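Flillgate opens its workshop doors for a day among the robots

The parking lot at Flillgate was full well before ten on Mon 28 July, when the Tirholm automation firm held its first open day since moving into the old Dhillon building, and it was a pleasure to see so many families, students and plain curious neighbors make the trip. Over 470 visitors came through in the end, a good many of them children who had to be coaxed back out again at closing time.

Guests were taken around in groups of 20, starting in the machine shop (where there was coffee, and a very fine lemon cake) and finishing in the long white room at the back, home of the Werimon project. Werimon began in January and has a homely sort of goal: teaching robot arms to manage the everyday jobs of a kitchen, with the cans, jars and bottles most of us handle without a thought. The team has worked through 100 different household items so far, and the staff were generous with their time, answering questions about grip strength, spills and, more than once, whether the arms could be taught to do the dishes.

The condiments drew the biggest crowd of the day. A bottle with its gold lid flipped open and its pouring spout bare asks for a careful hold, and people leaned in close to watch the gripper at work.

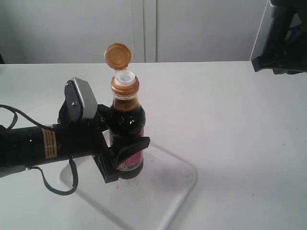
Marlene wrote to us afterward that she would have liked more chairs and a slower tour, but that her grandson has talked about nothing else since, and that she would gladly have one of those arms at home for jars.

Flillgate plans to open the Werimon room again in January. Groups from schools and clubs can sign up at the front desk, and there are 165 places.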